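빨래 개서 침대 위에 쌓아두는 거, 다들 어떻게 하세요?
정리·수납 게시판 > 옷 정리
글쓴이: 모퉁이서랍 | 5월 20일 | 조회 893

빨래 개는 장소를 거실 바닥에서 안방 침대로 옮긴 지 두 달쯤 됐습니다.

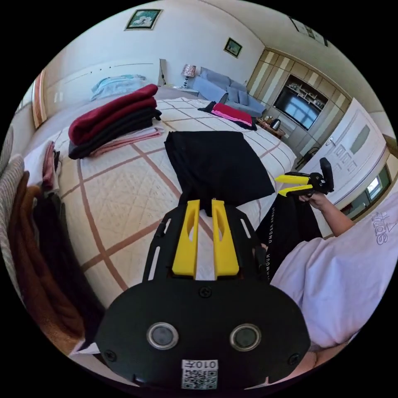

바닥에서 개면 허리가 아파서 옮긴 건데 허리는 확실히 낫습니다. 문제는 쌓는 순서입니다. 저는 색깔별로 모아서 쌓습니다. 자주색은 자주색끼리, 검정은 검정끼리, 분홍은 분홍끼리. 갤 때는 이게 제일 빠릅니다. 건조대에서 걷을 때부터 색으로 나눠서 가져오니까요.

그런데 옷장에 넣을 때 보면 맨 밑에 깔린 연분홍 옷들이 꼭 옆으로 삐져나옵니다. 위가 무거우니까 들어 옮기다가 한 번씩 무너지고요. 그래서 검정 옷은 따로 납작하게 개서 침대 가운데 두기도 하는데, 그러면 더미가 늘어나서 또 자리를 차지합니다.

궁금한 건 두 가지입니다.
1. 색깔별로 쌓는 분들, 옷장에도 색깔별로 넣으시나요?
2. 언더아머 같은 미끄러운 운동복은 어떻게 개시나요? 면티처럼 개면 금방 풀립니다.

수납함은 Brellura 2단짜리 쓰고 있고 새로 살 생각은 없습니다.

댓글 14

초록단추
저는 사람별로 쌓습니다. 색은 안 봅니다. 네 식구라 색으로 나누면 넣을 때 방을 몇 번씩 왔다 갔다 해야 합니다. 혼자 사시면 색깔별도 괜찮을 것 같네요.

모퉁이서랍 (글쓴이)
둘이 삽니다. 옷장은 같이 쓰고 칸만 나눠 씁니다.

초록단추
그럼 더더욱 사람별로 하셔야죠. 개는 시간보다 넣는 시간이 깁니다.

Fiachra Hennessy
저는 반대 의견입니다. 색깔별로 개고 색깔별로 넣은 지 오래됐는데 아침에 옷 찾기가 제일 편합니다. 대신 색마다 칸이 정해져 있어야 됩니다. 칸이 없으면 의미 없습니다. 더미가 무너지는 건 순서 때문이 아니고 개는 폭이 안 맞아서 그렇습니다. 폭을 수납함 안쪽에 맞춰서 통일해 보세요.

세탁기앞에서
폭 맞추라는 말에 한 표요. 저는 두꺼운 종이 한 장 잘라놓고 거기 대고 갭니다. 처음엔 귀찮은데 며칠 하면 종이 없이도 비슷하게 나옵니다.

늦은오후
운동복은 저희 집도 골치였는데 돌돌 마는 걸로 바꿨습니다. 반으로 접고 소매 안쪽으로 넣고 밑단에서부터 말면 됩니다. 밑단을 손바닥 반 정도 먼저 뒤집어 놨다가 마지막에 그걸로 감싸면 안 풀려요.

Fiachra Hennessy
말아서 넣으면 프린트 글씨가 갈라지지 않나요? 저는 운동복은 다 겁니다.

늦은오후
저는 아직 갈라진 적 없습니다. 오히려 가슴 한가운데를 딱 접어놓은 게 접힌 자리대로 금이 갔어요. 건조기 돌린 영향도 있을 것 같긴 합니다.

Liya Zeleke
걸어두는 게 제일 좋은데 봉 자리가 없으면 글씨 안 접히게 세로로 3등분해서 개면 됩니다. 길게 내려오는 글씨면 어차피 어디선가 접히니까 그건 마는 쪽이 나을 수도 있고요.

바늘귀
다른 얘기인데 저는 침대 위에서 빨래 개는 것 자체를 반대합니다. 개다가 피곤하면 그대로 두게 되고, 밤에 그걸 의자로 옮기고, 다음 날 다시 침대로 옮기고. 저희 집은 3월 내내 그랬습니다. 식탁에서 개기로 바꾸고 나서는 밥 먹기 전에 무조건 치웁니다.

모퉁이서랍 (글쓴이)
의자로 옮기는 건 저도 몇 번 했습니다. 식탁은 작아서 둘이 갤 자리가 안 나옵니다.

세탁기앞에서
침대가 왜요. 자기 전에는 어차피 치워야 누우니까 식탁이나 똑같습니다. 그리고 침대가 넓어서 좋아요. 식탁에서는 이불 커버를 못 갭니다.

바늘귀
똑같지 않습니다. 침대는 한쪽으로 밀어놓고도 누울 수 있잖아요.

세탁기앞에서
그건 사람 나름이죠. 저는 옆에 빨래 있으면 잠 못 잡니다.

초록단추
퀼팅 침대보면 표면이 울퉁불퉁해서 반듯하게 안 개지지 않나요? 저는 누빔 이불 위에서 개면 선이 자꾸 틀어지던데요.

모퉁이서랍 (글쓴이)
얇은 편이라 티셔츠 정도는 괜찮습니다. 격자무늬 선에 맞춰서 놓으면 오히려 줄 맞추기는 편해요. 바지는 좀 틀어집니다.

Fiachra Hennessy
그 격자 한 칸 폭이 수납함 폭이랑 얼마나 차이 나는지 한번 재 보세요. 비슷하면 종이 따로 만들 필요 없습니다.

모퉁이서랍 (글쓴이)
재 봤는데 침대보 칸이 더 넓습니다. 종이로 해 보겠습니다.

Liya Zeleke
무너지는 건 두 더미로 나누는 것만으로도 많이 줄어요. 한 더미에 다 올리지 말고 손으로 한 번에 들 수 있는 높이까지만 쌓으세요. 그리고 연한 색을 맨 밑에 두지 마시고 위로 올리세요. 두꺼운 옷이 아래로 가야 됩니다.

모퉁이서랍 (글쓴이)
밑에 둔 분홍 옷들이 얇은 거라 더 그랬나 봅니다. 생각해 보니 두께는 신경을 안 썼네요.

바늘귀
두께 순으로 쌓으면 색깔별은 포기하셔야 됩니다. 둘 다는 안 됩니다.

Liya Zeleke
더미를 나누면 됩니다. 색마다 더미 하나, 그 안에서 두꺼운 것부터요.

바늘귀
그러면 더미가 여섯 개, 일곱 개 됩니다. 글쓴이님이 본문에 더미 늘어나는 게 싫다고 하셨는데요.

늦은오후
저는 쌓질 않고 갠 다음 바로 세워서 수납함에 넣습니다. 수납함을 아예 침대 위로 들고 와요. 2단짜리면 서랍만 빼서 가져오시면 되지 않나요?

모퉁이서랍 (글쓴이)
서랍이 끝까지 빠지긴 합니다. 그 생각은 못 했습니다. 이번 주말에 서랍 빼서 해 보고 다시 쓰겠습니다. 운동복은 일단 말아서 넣어 보고, 글씨 갈라지면 그것도 적을게요.

초록단추
서랍 뺄 때 바퀴 쪽 조심하세요. 저는 그거 하다가 레일 하나 부러뜨렸습니다.

세탁기앞에서
침대보 위에 서랍 올리시기 전에 바닥면 한번 닦으세요. 먼지 엄청 나옵니다.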